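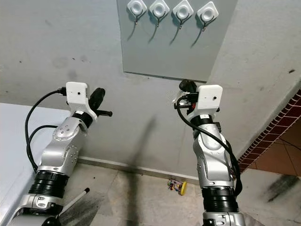

Wirnach Shared Workshop > Build Guides > Skeketus Two-Arm Station > Section 5: Wall Panel and Hook Task

April
Prepared by the Wirnach Build Group

5. Wall Panel and Hook Task

5.1 Purpose

This section covers the installation of the wall panel, the placement of the adhesive hooks, and the first supervised runs of the hanging task on the Skeketus two-arm station. Complete Section 4 (Base Mounting and Cable Routing) before starting. Members who have built the station at home should follow the same order of work.

5.2 Before You Begin

The following items are required:

- the panel, cut to size, with all edges sanded
- four adhesive hooks with square bases
- a tape measure, a pencil, and a level
- a clean, lint-free cloth and rubbing alcohol
- the test objects listed in Appendix B

CAUTION: Switch off both arms at the Peeters power supply before working between the arms and the wall. The stop button on the controller holds the arms in position but does not remove power.

5.3 Installing the Panel

1. Move both arms to the park position and switch off the power supply.

2. Wipe the wall with the cloth. Loose paint or plaster must be scraped off first. Stains and small marks do not need to be removed.

3. Hold the panel against the wall and mark both lower corners in pencil. The lower edge must sit within reach of both wrists without either arm being fully extended.

4. Fix the panel to the wall using the mounting strips supplied with the kit. Press firmly on each corner.

5. Check the lower edge with the level.

5.4 Placing the Hooks

1. Clean the face of the panel with rubbing alcohol and let it dry.

2. Mark a line across the upper portion of the panel.

3. Mark the hook positions along the line, 80 mm apart, center to center.

4. Peel the backing from each hook and press it in place for 50 seconds.

5. Leave the hooks unloaded overnight. Objects hung too early may pull the base away from the panel.

NOTE: Use one lamp position for the whole session. The hooks cast shadows on the panel, and moving the lamp between runs changes their length and direction. The Grokdale detection software can mistake a dark shadow for a second hook if it was set up under different light.

5.5 Checking the Approach

The approach check confirms that the gripper can come up to the panel from below without touching the edge. Carry it out for each arm separately, with the other arm parked.

1. Restore power and wait for the controller to report that it is ready.

2. Set the speed limit to 5 percent.

3. Close the fingers fully.

4. Raise the gripper until the tips are just below the lower edge of the panel, then stop.

5. Open the wrist camera view and compare it with the view below. The fingertips, the corner of the panel, and the ends of the hooks should be easy to make out.

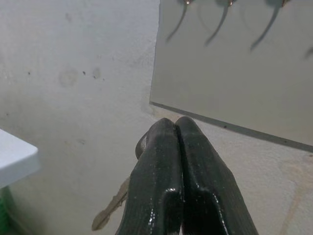
Page last changed: April, revision 27

6. If the fingertips touch or overlap the edge, back the arm away from the wall and repeat step 4.

7. Save the position as "approach" in the task file. Repeat for the second arm.

NOTE: Dust on the fingers does not affect the check. Wipe them before picking up smooth objects - keys and thin metal parts in particular.

5.6 First Supervised Run

1. Place one test object on the table, within reach of the arm to be tested.

2. Start the task from the controller and keep one hand at the stop button.

3. Stop the run at once if a cable catches on an arm or draws tight. Each wrist cable needs enough slack for a full turn of the wrist.

4. Once the object has been released, wait for the arm to withdraw before reaching toward the panel.

5. Record the result in the station log, including the hook used and the lamp position.

CAUTION: Keep the floor in front of the station clear of anything a person could trip on while watching the arms.

5.7 Shutting Down

Return both arms to park, switch off the power supply, and remove any objects left on the hooks. The panel may remain on the wall between sessions. Replace any hook whose base has begun to lift at a corner, following the steps in 5.4, and repeat the approach check before the next run.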